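Brundska update: teaching the arm to sort and shelve

The Brundska group has moved from pushing single blocks around to a full tidy-up task at the table. Building-block models go out in a shallow blue tray, with a metal rack standing next to it. The job is to pick up each model and set it on mesh, always under the control of a person using the hand controller.

We are aiming for 500 demonstrations before anyone trains a model. Each one is a complete run by an operator, start to finish, with the wrist camera recording along with the joint positions.

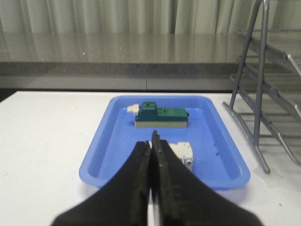
New operators get 18 practice runs that we throw away. Most people grip too hard at first and rush the approach. We ask them to come in with the fingers closed, stop short of the model, open, and then go down. It adds a few seconds to a run, but the recordings are easier to line up afterward.

The Fudeck controller has been set to 40 percent speed for all sessions. At 70 percent the experienced people were fine and everyone else overshot. If you need it changed for another project, please put it back when you finish.

Mesh has been the harder half of the task. The weave is fine and full of small glints, and depth readings over it are poor, so operators work mainly from the wrist view. Come down along the rim and use the corner as your reference. 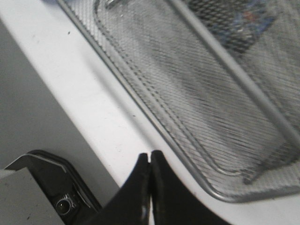 A failed place stays in the set if the operator recovers and finishes the run. Mark it with an R in the Mahasneh log. Runs stopped halfway get deleted the same day.

Hand guiding, where you hold the arm and move it yourself, is next. We plan to start in July using the same models and compare the two sets. The Farnine room is open for practice from 2 p.m., and the sign-up sheet is on the door. Bring your own login, as the shared one no longer works.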